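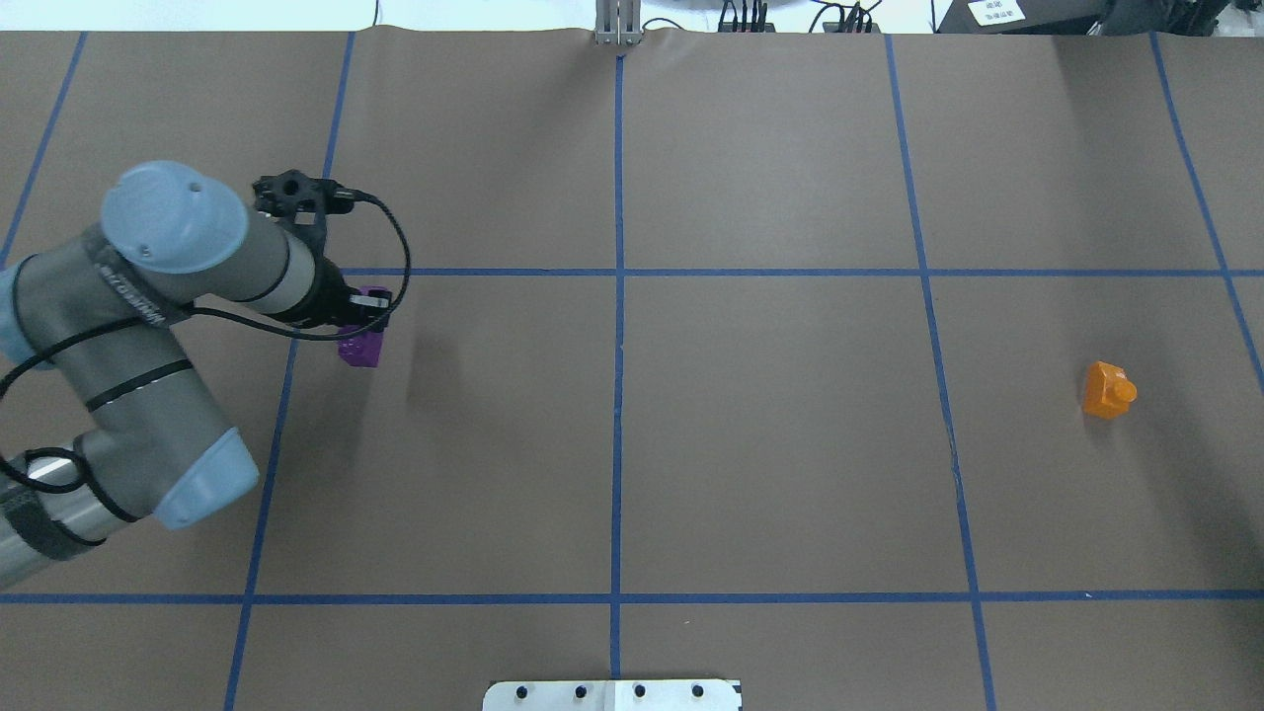 크라프트지를 깔고 남색 테이프로 칸을 나눈 작업대. 보라색 블록과 주황색 블록.

[코르네오 정리교육실 안내 1/7]
코르네오 정리교육실은 6월부터 공용 작업대의 표면 구획 방식을 변경하여 운영합니다. 이용자 여러분께서는 아래 내용을 확인하신 후 작업대를 사용해 주시기 바랍니다.

[2/7]
작업대 상판 전체에 갈색 크라프트지를 깔고, 그 위에 남색 마스킹 테이프로 큰 직사각형 칸을 표시하였습니다. 종전의 인쇄 매트는 더 이상 사용하지 않습니다. 매트 보관함은 발렌테 창고동으로 이전하였습니다.

[3/7]
블록 등 소형 교구는 한 칸에 한 점씩 놓는 것을 원칙으로 합니다. 테이프 선 위에 걸쳐 놓은 교구는 배치가 완료되지 않은 것으로 봅니다. 비어 있는 칸에 개인 소지품을 올려 두는 행위는 삼가 주십시오.

[4/7]
교구 목록은 제노덱 대장에 등록되어 있으며, 현재 등록 수량은 총 1,372점입니다. 색상과 크기별로 분류되어 있으므로 반납 시에는 대장의 분류를 따라 주시기 바랍니다. 1회 대여 한도는 23점입니다.
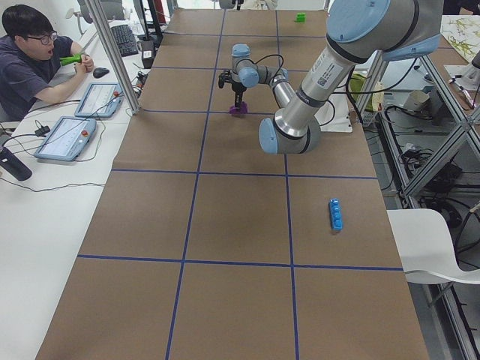

긴 작업대의 칸 배치. 먼 쪽에 연두색 정육면체, 앞쪽 오른편 칸에 파란색 직육면체 블록.

[5/7]
길이가 긴 블록은 파란색 블록과 같이 작업대의 긴 방향에 맞추어 칸 안에 놓아 주십시오. 정육면체 블록은 방향을 따로 정하지 않습니다. 윗면에 돌기가 있는 블록은 돌기가 위를 향하도록 놓습니다.

[6/7]
크라프트지는 매주 수요일 오전에 교체합니다. 교체 작업에는 40분이 소요되며, 해당 시간에는 작업대 예약을 받지 않습니다. 종이가 찢어지거나 테이프가 들뜬 경우에는 직접 보수하지 마시고 접수처에 알려 주시기 바랍니다. 개인이 가져온 테이프는 접착제가 남을 수 있어 사용을 제한합니다.

[7/7]
이용 종료 15분 전까지 교구를 회수하여 분류함에 반납해 주십시오. 단체 예약은 티미턴스 예약 창구에서 접수하며, 예약 변경은 이용 전날 오후 5시까지 가능합니다. 구획 치수를 표기한 도면은 접수처에서 열람하실 수 있습니다.

#코르네오 #정리교육실 #작업대이용안내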